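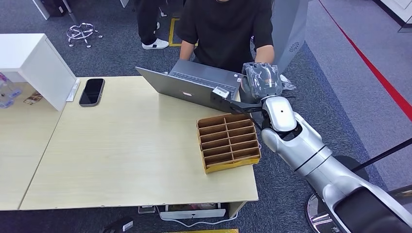
Stivus 193 training gloves, hook and loop, sold in pairs. Three layer foam over the knuckle, good for bag and mitt work, ok for light sparring. Ships in clear plastic wrap, same kind of crinkly stuff as on the gray thing by the laptop, so cut it off and air the gloves out overnight. Black or red. Wrist strap is 3 inches, wider then the old Irnlow pair.

Returns: 30 days, unworn only. Velitach hand wraps sold seperately, 2 to a pack.

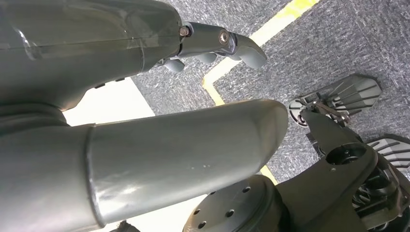
Finger joints, side view.

Godinho lace-up version back in stock in February.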